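4. 手持ちグリッパーでデモを録る(Rollari 収録手順)

この章は、センサーの校正(3章)が終わっている前提で書いています。まだの人は先に3章をやってきてください。校正を飛ばして録ったデータは、後からどうがんばっても救えません。私は一度それで丸一日分を捨てました……。

Rollari では、ロボット本体を動かさずに、人が両手にグリッパーを一台ずつ持って作業し、その動きを学習用のデモとして使います。手首側の魚眼カメラの映像、グリッパーの位置と向き、指の開き幅。この三つが時刻でそろっていれば、ポリシーの学習に回せます。逆に言うと、どれか一つでもズレていたら、そのエピソードは使いません。

4.1 準備するもの

・グリッパー2台(左右のペア。箱の番号が同じものを組にする)
・収録用PC(Triltine が入っているもの)
・充電済みバッテリー
・その日のタスク表
・パッド清掃用の乾いた布

ペアの組み合わせは勝手に変えないでください。左右の相対位置を出すための値がペアごとに保存してあるので、混ぜると右手だけ少し宙に浮いたような軌跡になります。見た目はそれっぽいので、なかなか気づけないんですよね。

4.2 起動と時刻合わせ

1. 収録用PCで Triltine を立ち上げ、「新規セッション」を選びます。
2. 左、右の順にグリッパーの電源を入れます。順番が逆だと左右のIDが入れ替わって登録されます。
3. 画面に2台とも「接続済み」と出るまで待ちます。片方だけ出ないときは、両方の電源を切って手順2からやり直し。片方だけ再起動するのはおすすめしません。
4. 「時刻合わせ」を押し、2台を机に置いたまま触らずに待ちます。
5. ズレの表示が緑になったら完了です。黄色でも録れてしまいますが、録らないでください。

メモ:時刻合わせは休憩のたびにやり直します。面倒ですが、昼休みの後にやり忘れる人が本当に多いです(私も含めて)。

4.3 開き幅の確認

1. グリッパーを持ち、トリガーを完全に離します。画面の値が100になることを確認します。
2. トリガーをゆっくり最後まで握ります。値が0になることを確認します。
3. 握って離してを五回繰り返し、毎回同じ値に戻るか見ます。
4. 戻らない場合は「開き幅リセット」を押して、手順1から。

値は百分率で、全開が100です。以前の版ではミリ表示だったので、古い手順書を印刷して持っている人は捨ててください。混乱のもとです。

注意:指のパッドに手の脂や粉がつくと、つかんだ物が滑ります。滑ったときの軌跡まで「お手本」として入ってしまうので、10エピソードごとを目安に乾いた布で拭いてください。アルコールは使わないこと。パッドが硬くなります。

4.4 立ち位置と視野

ここが一番質問の多いところなので、少し長めに書きます。

手首側のカメラは魚眼なので、思っているよりずっと広い範囲が入ります。手元だけでなく、壁も天井の照明も、作業者の顔も、もう一台のグリッパーも入ります。広く入ること自体はありがたくて、位置の推定は壁や天井の特徴を頼りにしているし、反対側のグリッパーのマーカーが見えていれば左右の位置関係も出せます。だから、視野を気にして妙な姿勢をとる必要はありません。普段どおりに作業してください。

確認してほしいのは、次の点です。

1. 指先とパッドが画面の中央付近に来ていること。
2. 構えた状態で、もう一台のマーカーが黒い外枠ごと見えていること。
3. 天井か壁の模様、配管、照明など、手がかりになるものが入っていること。真っ白な壁だけになる向きは避けます。
4. 袖や髪がレンズの前に垂れていないこと。

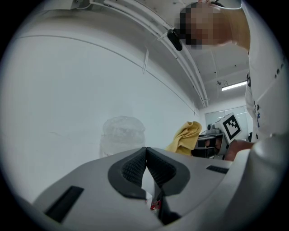 図4-1 手首側カメラの視野の例。中央に2本の指、その右奥に相手側グリッパーのマーカー。顔は保存時にモザイク処理されます。

この図は、手順2と3を見比べるのにちょうどいいと思います。相手側のマーカーは枠まで入っていて、壁の上のほうには配管が通り、右上には蛍光灯もあります。これだけ手がかりがあると位置の推定もやりやすいです。

もう一つ見てほしいのが、視野の下半分です。グリッパーの本体がかなりの面積を占めていますよね。この部分は位置の推定には使えないどころか、手と一緒に動くので邪魔になります。Triltine の初期設定では本体部分にマスクがかかるようになっているので、「本体マスク:オン」になっていることだけ確かめておいてください。マスクの範囲を自分で描き直すのは、カメラを付け替えたときだけで大丈夫です。

メモ:作業者の顔のぼかしは、保存するときに自動でかかります。収録中のプレビューにはそのまま映るので、画面のスクリーンショットを外に出すときは気をつけてください。

4.5 デモを録る

1. タスク表から次のタスクを選び、Triltine に番号を入れます。
2. 物を初期位置に置きます。毎回きっちり同じ場所にする必要はなくて、むしろ少しずつずらしてください。向きも変えます。
3. 両手に構え、「開始」の音が鳴ってから一呼吸置いて動き始めます。
4. 作業します。急がなくていいですが、途中で考え込んで止まらないこと。
5. 終わったら両手を開いたまま静止し、「終了」の音を待ちます。
6. 成功か失敗かを選んで保存します。

手順4について、うちで試した結果を書いておきます。布を扱うタスクで、141エピソードで学習したときは、布の端を探すところでロボットがよく固まりました。データを見返したら、人間のほうも同じ場所で迷って止まっていたんです。そこで、迷わず動けるまで練習してから録り直し、合計228エピソードにしたら、成功率が70パーセントまで上がりました。数を増やした効果と動きをそろえた効果をきれいに分けた実験はまだやっていないので、どちらがどれだけ効いたのかは言えません。ただ、私の感触では練習のほうだと思っています。

ですから、新しいタスクを始めるときは、最初の何回かは録らずに練習してください。Jaxon Dhillon さんは、頭の中で手順を言葉にしながら練習するそうで、たしかに彼のデータは止まりが少ないです。私は声に出してやります。

注意:失敗したエピソードも消さないでください。「失敗」を選んで保存すればそれでOKです。落とした物を拾い直して成功させた場合は「成功」にして、備考に「拾い直し」と入れます。こういうデータは復帰動作の学習でとても役に立ちます!

注意:薄い袋や布を両手で引っ張るときは、マーカーに物がかぶさりがちです。ほんの一瞬なら補間で埋まりますが、長く隠れたままだと左右の位置関係が切れます。練習のときにプレビューを見て、隠れやすい持ち方になっていないか確かめておくと安心です。

4.6 録り終わったら

1. 「セッション終了」を押し、転送バーが最後まで進むのを待ちます。進んでいる間はグリッパーの電源を切らないこと。
2. 「軌跡の確認」を開き、ランダムに選ばれた五本を再生します。
3. 軌跡が途中で飛んでいないか、開き幅が映像の指の動きと合っているかを見ます。
4. 問題がなければ「提出」を押します。データは Senum のサーバーに送られ、夜のうちに位置の推定がかけ直されます。
5. グリッパーの電源を切り、ペアで箱に戻して充電につなぎます。

軌跡の飛びが一本でも見つかったら、五本で済ませずに全部見てください。一本だけ飛んでいる、ということはあまりなくて、だいたい同じ時間帯にまとまって出ます。

4.7 うまくいかないとき

・軌跡が途中で飛ぶ
手を速く振りすぎたか、カメラが壁だけを向いた可能性が高いです。該当箇所の映像を見て、手がかりのない向きになっていないか確認を。作業台を少し回すだけで直ることもあります。

・右手だけ高さがおかしい
ペアが混ざっていないか、箱の番号を見てください。合っているなら3章の校正をやり直します。

・開き幅が0まで下がらない
パッドの根元に何か挟まっていることがあります。電源を切ってから、布で拭いてください。ドライバーの先でほじるのは禁止です。

・マーカーが認識されない
目で見て枠まで入っているのに認識されないときは、照明の映り込みを疑います。マーカーの板を指で触って汚れている場合も同じ症状が出ます。

・プレビューは出るのに保存されない
ほぼ確実にディスクの空き不足です。先月分が Nieto に退避済みか確かめてから消してください。5月の更新から空き容量の警告が出るようになりましたが、表示が小さいので見落としやすいです。

これで直らないときは、セッション番号と、症状が出たエピソードの番号を添えて連絡をください。「なんか変です」だけだと私も探しようがないので、番号だけはぜひ。

次の5章では、提出したデータから学習用のセットを作る手順に進みます。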